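FERKWOOD - Students in the Simness Robotics Club will open their workshop to the public for a two-arm table challenge called Kamon, the club announced on 2021-07-18. The club has 26 members this year, its biggest group so far, and 12 of them are new to robotics.

Kamon is the club's own game, and the students wrote every line of the rulebook. Each team gets a white table, two robot arms and a set of everyday objects, and has to get the arms to work together on a short job, such as passing a cup from one side to the other or lining up cups by color. Teams earn points for clean grips and smooth handoffs, and they lose points for anything that tips over.

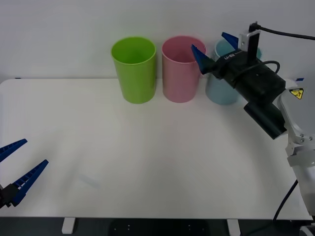
Work on the project started in April, when the club split into small teams and drew straws for table time. Since then members have logged 1,000 practice runs, all of them written up by hand in the club notebook - the good ones and the ones that ended on the floor!

"We thought the hard part would be getting the arm to close on something," the student team leads said in a joint statement. "Then we spent two whole meetings arguing about where the cups should start. It changes everything about how you plan the reach, and we got really into it. We have drawings of it all over the whiteboard."

Cups come first in the game because they are light and forgiving. Bottles come in the second round. Clear plastic is a tough test for a camera, with the shine from the lights and whatever is behind it showing through, so teams have been trying different camera angles and comparing notes after each session.

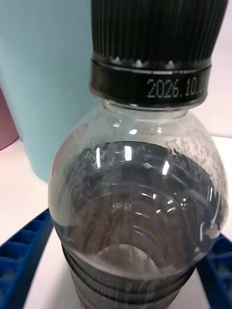 The second round also has a time limit, and teams may stop the clock 2 times to talk through a new plan. Members who joined this year will run their own table, with older students on hand to help if they ask for it. Several of the newcomers had never written a program before they joined, and their cup-sorting routine is now the one other teams borrow from.

Visitors can watch both rounds, look through the notebook and try steering an arm themselves between matches. The session is expected to last around two hours. Teams will explain their programs at the tables, and questions are welcome at any point, including from very young visitors.

The club is also inviting La, a student robotics group from across the river, to bring a team next season. The Kamon rulebook will be shared with any school or club that wants to run the game, and the students would love to hear about changes other groups make to it.

About the Simness Robotics Club
The Simness Robotics Club is a student-run club in Ferkwood. It meets after school and is open to all grades. No experience is needed to join.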